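Ticket 496
Product: Rakena table, light beige top
Opened by: Saskia Kereama
Status: Waiting on customer

Customer reports a dull patch near the middle of the tabletop. Noticed after wiping with Prukwood spray cleaner. Does not come off with a damp cloth.

26th August. Asked customer to stop using the spray and wash the whole top with warm water and a drop of dish soap, then dry with a clean towel. Spray leaves a film on matte tops. Same complaint on ticket 602, closed in June after two washes.

Customer replied: washed once, patch is smaller but still shows with the lamp on. Wants to know if she should sand it. Told her no sanding and no furniture polish.

Second wash done. Customer says she can't find the patch by touch anymore.

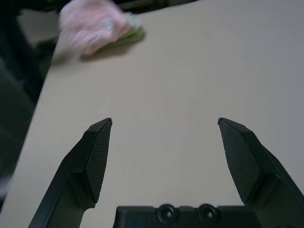

What can I use on the table for everyday cleaning?
A soft damp cloth is enough for most days. For grease, add a little dish soap, wipe again with plain water, and dry the top right away.

Leave open until customer confirms with the lamp on. No replacement top ordered.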